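HOSP 3: Food Storage and Stock Control
Handout for Unit 3
Instructor: Natalina Marchetti

Read this before the storeroom session. The quiz covers the first two sections only.

1. Dry goods

Flour, rice, sugar and pasta go stale slowly, but they pick up damp and insects fast once the bag is open. Move them to a lidded container the same day. Write the product name and the opening date on tape and put the tape on the body of the container. Lids get swapped at the sink, and a label on a lid ends up on the wrong food.

Never top up an old batch with a new one. Use up the old stock, wash the container, dry it fully, then refill. A standard bin in our storeroom takes 500 ounces of rice.

2. Containers and shelving

Pick square shapes over round ones where you can. Four round tubs leave a gap in the middle that holds nothing. Lids should come off with one hand and go back on without force.

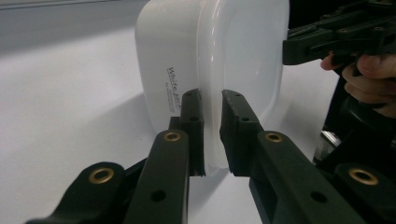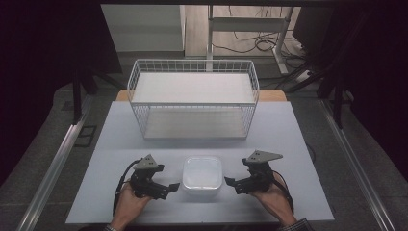 Keep all food at least six inches off the floor. Wire shelving lets air move on every side, but small packets tip over on it, so put those in a tray first. Heavy items go between knee and chest height. Chemicals are kept in a separate closet, never on a shelf over food.

3. Rotation

First in, first out. New deliveries go to the back and older stock comes forward. In the Furnival kitchen case (reader, chapter 3), staff put new boxes in front for one month, February, and the kitchen threw out $608 worth of stock. Work out what share of the $1047 monthly dry goods order that was, and bring your answer to class.

Stock sheets are due to Hayley Sugden by 21 September 2021. Use the Stileo form, one sheet per shelf, in pen.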